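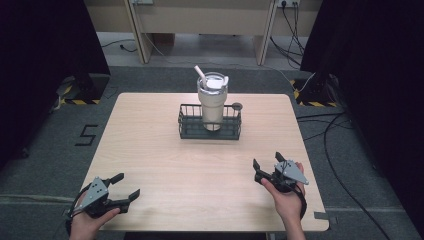 Visit to the Stemden Workshop, Station 5
July 5, 2020

Members of the Jaltia technical group were received at Stemden by Lilibeth Cabrera, who is responsible for the care of the hand-held gripper stations. The visit was limited to one of these, Station 5, and to the way it is kept in working order.

The station is a plain one. A square wooden table stands on carpet, with the station number marked in black tape on the floor. Objects for the day are set out on the tabletop -- a wire caddy and a tumbler with a straw were in use -- and the operator works from the near side with a gripper in each hand. Dark straps pass around the left wrist area and the right forearm.

Ms. Cabrera explained that most repairs concern the fingers. Each pair is opened and closed 38 times before a shift, and any finger that sticks is replaced at once. The screws on the mounting plates are checked with a torque driver supplied by Flaltance. Since March the station has logged nearly 900 hours, with 43 finger changes and one replaced strap buckle.

Visitors asked about the cables on the carpet. These are inspected weekly for wear, and the stand bases carry yellow and black tape so that staff will see them when stepping back. Table position is checked against floor marks after cleaning.

The group was given a copy of the maintenance sheet, which Saengthong has asked to review for its own stations. Questions about the sheet should be sent to the Stemden office in writing.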